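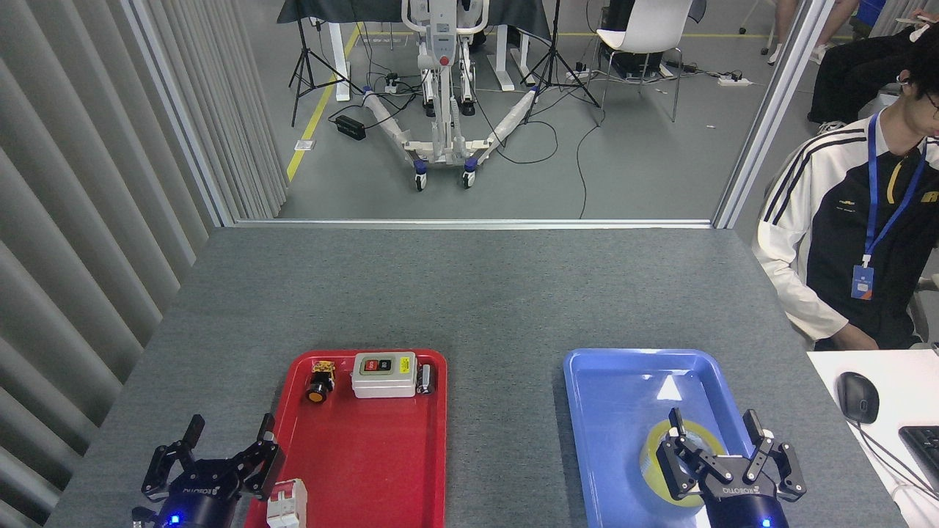 Sorting practice with the two-arm setup: switches and a breaker in the red tray, packing tape in the blue one.

374 shares | 24 comments

Student robotics should spend less time on competitions and more time on trays.

I have helped with the automation project course at Wedska for 5 semesters. Every fall the new group wants to enter the Cloltia challenge, where a robot drives a course, picks up foam blocks and gets a score. It is a fun event, and I have no wish to see it go away. But I think it teaches the wrong habits when it is the only thing a student does.

In a competition, the robot needs to work once, in front of judges. Students learn to tune for that one run. They learn where the blocks will be, because the rules tell them. A team that wins in December often can't get the same robot to do anything useful in January.

Tray work is different. You put a few ordinary parts in a tray, you ask the arms to pick them up, and you write down what happened. Then you move the parts and do it again. Last semester our group logged 722 picks in a project they named Werkivlow. A push-button switch is harder to hold than it looks. A roll of tape slides. The students had to decide what counts as a drop, and they argued over it for most of a Friday.

That argument was worth more to me than a trophy. It is the kind of question people face when they work with machines for a living, and most of our graduates will do that.

The usual objection is that tray work is dull and won't attract students. There is something to that. Sign-ups were lower the first time we offered it, and a few people dropped out after two weeks. I would still rather have a small group that can explain its failures - with numbers - than a large one that can only show a video of its best run.

Schools don't have to choose one or the other. They could ask each team to turn in a test log before it enters any contest. The Abbasi program already asks for one page. I would ask for more than that, and I would grade it.

We use cookies to improve your experience. By continuing to browse, you accept our cookie policy.

Sign up for our newsletter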